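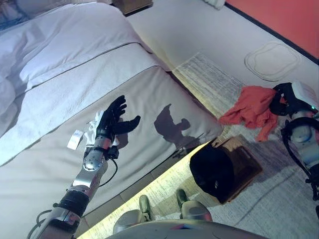 I've wanted to get into the Gekham building ever since they started letting people in for open afternoons, and last month I finally got a spot. Bring a sweater if you go, the lobby is freezing. They split us up by sticker color and I got the software group, so I spent most of my visit with the people who write the code for the two-armed machine in the bedroom (red wall, white duvet, a glowing strip under the bed – nicer than my place!).

Their planner is called Nurnero, and I liked that they showed us the boring parts too. There's a big monitor beside the bedroom with the head camera view on it, and next to that a running list of what the software thinks it's holding. Left hand, paper or tissue. Right hand, red cloth. Each line has a confidence score, and the scores wobble constantly. Soft stuff is miserable for this, they said, as a cloth never has the same outline twice. They train on 1,000 crumpled shapes per item and the thing still gets confused.

I asked about shadows, and I guess that was a good question, because I got a very long answer. When the left hand is over the side of the bed it throws a big dark hand shape onto the white bedding, bigger than the real one, and an older version of the perception code kept treating that as an obstacle. So the arm would take these huge polite detours around nothing. Now they compare against depth before anything gets added to the map. The yellow light along the bottom of the bed messes with color as well, and they've left it on deliberately so the code has to cope.

The part I could have watched all day was the replay tool, Flukari. You drag a slider and it shows every path the planner considered for both arms, drawn as thin lines, with the rejected ones in gray. One moment had 18 gray ones! Each arm gets planned separately and then checked against the other, and they're arguing over whether to plan them together. Together is smoother but slower, 30 milliseconds a step on their numbers versus 20.

We ran over and I missed the Tsuchiya gripper talk across the hall, so I can't tell you about that one. Parking is around back, and the vending machine only takes coins.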